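Vedorthorpe Household Forum > Storage and Sorting
Thread: Bottles on their side, yes or no?

Rillik
Apr 8, 2018
Clearing one shelf before fitting a Rasesus drawer unit. Everything is on the table at present. Drawer clearance is too low for bottles to stand, so anything tall has to lie flat.

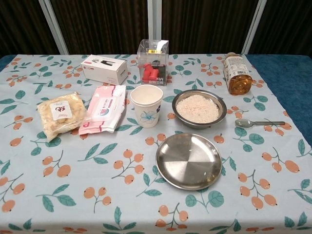 Drawer depth is the limit, and I would like one layer only. The wet wipes and the bag of pale yellow food go in flat without trouble. The bottle with the amber-brown liquid is on its side at the back right, white cap towards the rear, and that is how I'd store it. Any objections?

kettle_60
Yes. Screw caps seep when stored flat. Keep liquids upright, on another shelf if need be.

Kumarasinghe
Disagree. A sound cap with a liner holds. Lay it on kitchen paper for 2 days and check for a stain.

kettle_60
Two days proves little. Mine took until August.

drawer1453
I'd move the food first. It shouldn't share a drawer with wipes, sealed or not.

Rillik
Agreed on the food. Will do the paper test and leave it in for a week.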